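Qui sommes-nous ?

Bonico, c'est une école d'échecs de quartier, ouverte un mois de septembre par Nobuhle Kruger et Achilleas Chatzigeorgiou dans une ancienne mercerie de la rue Molefe. On y a commencé avec 7 élèves et une seule pendule qui fonctionnait (l'autre avançait, ce qui arrangeait toujours le même joueur !). Aujourd'hui, nous sommes 111, de la grande section de maternelle aux arrière-grands-parents, et on adore ce mélange.

Chez nous, pas de niveau minimum. Les débutants passent leurs premières séances sur les finales de pions, avec très peu de pièces, et on est chaque fois ravis de voir à quelle vitesse l'œil se forme. Les ouvertures viennent plus tard, quand l'envie est là. Les cours durent une heure et quart, suivis de parties libres jusqu'à la fermeture.
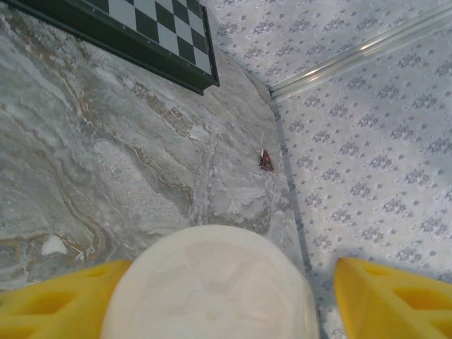
Un échiquier à cadre vert foncé, cases noires et gris clair.

L'équipe compte trois professeurs. Nobuhle s'occupe des tout-petits et des cours du mercredi. Achilleas prépare les joueurs de compétition et analyse leurs parties avec eux, souvent bien après l'heure. Babatunde Haruna nous a rejoints pour les adultes : il a appris à jouer à quarante ans passés, et ses élèves lui posent toutes les questions qu'ils n'osaient pas poser ailleurs. À l'accueil, Precious Van Wyk gère les inscriptions et le prêt des livres, une belle collection de 100 titres que l'on peut emporter pour 3 semaines.

Chaque année, on se retrouve aussi pour l'open Tolthorpe, en parties rapides, ouvert aux joueurs sans classement. Les familles apportent à manger, les enfants arbitrent à tour de rôle et prennent ça très au sérieux !

La première séance est offerte. Poussez la porte un mercredi après-midi, Precious vous trouvera un adversaire.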